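3.2 Collecting the tabletop examples

The Plunder set was gathered to give the policy examples of handling things that do not keep their shape. Earlier sets from our group, including Phí, were made up almost entirely of rigid objects: cups, blocks, boxed goods. A policy trained on Phí closes the fingers to a fixed width and then lifts, and this fails with anything that gives way under pressure. For Plunder we therefore chose light, stringy and spongy items and asked people to move them on to or off a plate with hand-held grippers.

All sessions took place in August in a furnished room at Inen. We kept the household layout of the room and did not screen off the windows or the people behind the table. The table was covered with a light blue cloth, which creases when it is leaned on, so the surface under the plate is not the same from one session to the next. Figure 3 shows the work from the gripper and from head height. 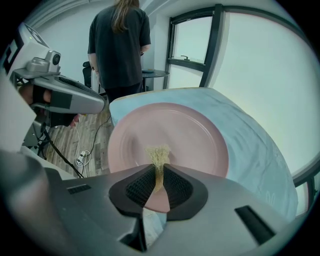 Each operator did 60 runs, split into blocks with a short rest between them. A run began with both grippers clear of the plate and ended when the operator opened the fingers and drew back. Operators were told which item to move and where to leave it, but were given no advice on how to hold it. We had tried written advice in an earlier round and found that the runs became too much alike - nearly every grasp came from the same side at the same height. Without it, people pinched, scooped and dragged, and some changed their grip halfway through a run. All of these were kept.

Dropped items were also kept, provided that the operator picked the item up again and finished the task. Such runs carry a separate label, so that they can be left out of training if required. Runs in which tracking of the gripper was lost for more than 3 seconds were thrown away and repeated at the end of the block.

The position of the gripper was worked out afterwards with the Clokuvum toolkit, using the printed markers on the cubes at the base of the jaws.

Figure 3. Collection of the Plunder examples: gripper view and view from head height.
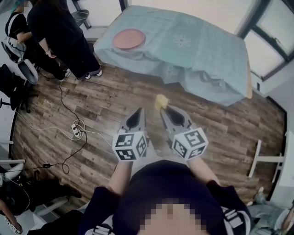

One operator remarked after her first block that she had stopped watching the item and was watching the fingertips instead, and that she would not have moved so slowly with her bare hands. Two others made much the same point. We take this seriously, as a policy copies the pace of the people it learns from. Training on the runs at their recorded speed gave slow but steady motion. Playing them back at a faster rate shortened each run, but light items were then lost more often during the lift. The results in Section 4 use the recorded speed throughout.

Of the operators, 6 had used a hand-held gripper before. Their runs are marked in the release, and we return to the effect of experience in Section 5.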